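About Ekitex

We are a school for people who own a bedroom and would like to be able to find the floor of it. Our premises are upstairs from a tile showroom on Sandhu Road, where we teach bedmaking, folding, laundry sorting and the care of household fabrics to adults who were, for the most part, raised by somebody who did all of it for them.

There is no shame in this. Our founder did not own a fitted sheet until well into adulthood and still regards them as a personal insult.

How we got here

Ekitex started as an evening class called Skumevow, a name chosen by vote and regretted by the following week. It ran every February for new arrivals to the city who had signed a lease and then discovered that doona covers do not put themselves on. The first class had 13 students and 2 irons. One of the irons is still with us.

Over time the February class became a winter class as well, then a weekend class, then a proper timetable with a parking problem. We have since put 432 people through the full bedroom course. Most of them now own a laundry basket. Some of them use it.

What we believe

We believe a bed is furniture for sleeping on, and that everyone will put clothes on it anyway. The shirt you took off, the other shirt you decided against, the thing that is too clean for the wash and too worn for the drawer: all of them end up on the doona, and they stay there until bedtime, when they move to the chair. Our teaching begins with that pile. We don't pretend you will stop making it. We would just like it to be gone by dinner.

We are also firm about the following, and students are welcome to argue after class:

Throw cushions are optional. More than four is a hobby.

A valance should hang straight. It rarely does.

Ironing a tea towel is between you and your conscience.

Carpet gets vacuumed under the bed as well, including the far corner.

Our teaching bedroom

Most folding schools work at a bench. We prefer a bedroom, with a real bed at its real and inconvenient height. Ours has a white doona, timber legs, a timber bedside table and grey carpet.
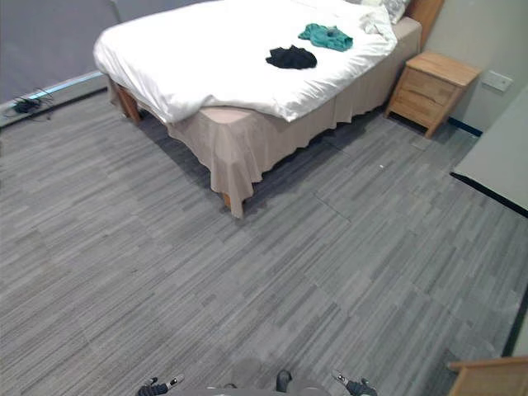
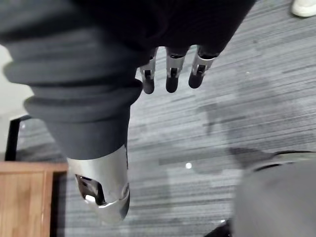
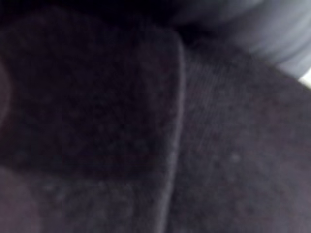
Courses

The Bed. Sheets, doona, pillows, valance. You will learn to get a cover on without climbing inside it, and what to do on the day you have to climb inside it. Two evenings.

The Pile. Sorting and folding what has landed on the bed. Shirts first, then knits, then trousers, then the item everyone brings that turns out to be half a costume. We cover drawers, hangers and the honest use of a chair. Three evenings.

The Drawer. For graduates of The Pile only. We have tried letting people in without it and we won't be doing that again.

Darks. One long Saturday on black and charcoal fabrics: washing them, brushing them, and getting lint off them. Bring a garment you care about, but not the one you care about most.

All courses include tea, a laundry bag made by Sturnex, and a printed guide. The guide has a folding diagram on page six that is upside down. We had 1,000 of them printed, so it will be upside down for a while yet.

Who comes

Students moving out of home. Parents whose students have moved out of home and who have seen the new place. Couples, whom we seat apart for the fitted sheet lesson. A fair number of retirees who know perfectly well how to do everything and would like it confirmed in front of their spouse.

Visiting us

Our next open evening is Thu 23 July. You can try a fold, ask about the timetable and look over the linen cupboard, which we tidied specially last year and have been living off ever since. Shoes off at the top of the stairs, please. Parking is behind the tile showroom after five, and before five it is a matter of luck.

Bookings are taken at the front desk or by phone during class hours. If it rings out, we are holding the corners of something.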